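Tulips for one day of the year

For the people who sell flowers, 2/14/23 began very early. Anas Metwally came to his shop on Grandbridge Street when it was still dark, and he had slept only two hours.

"I like this day, but I don't like the night before it," he says. "In January I sell maybe one bouquet in an afternoon. Then everybody comes together."

Metwally learned the work from an old florist, Mr. Dimitrov, and stayed with him for six years. Most of his customers ask for roses. He tries to show them tulips first.

"A rose is beautiful, but people buy it without looking," he explains. "With a tulip you must look. It still grows in the vase, it turns to the window. My wife says it is a restless flower."

He orders from Drulleck, a grower outside the city, and he wants the heads closed. An open tulip, he says, is already half finished when the customer comes home. He leaves many leaves on the stems, also when the customer asks him to take them away.

The bouquet he likes best is a simple one, with one color and ten flowers.

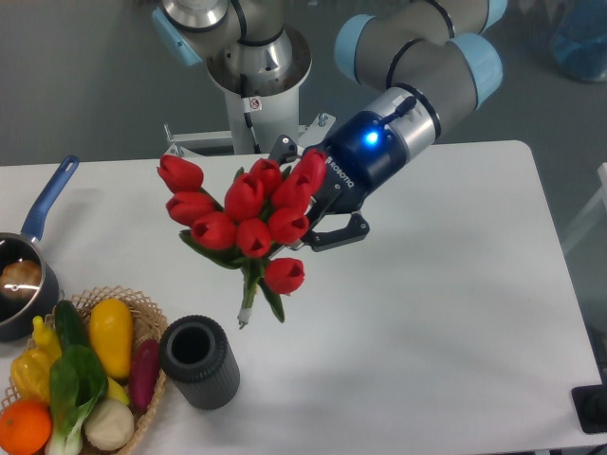

Ten red tulips, with the heads still closed and the green leaves left between them.

What should a person do with it at home? "Cut the stems a little, use cold water, not too much of it," Metwally says. "And please, don't put it beside the fruit. I tell this to everyone and they put it beside the fruit."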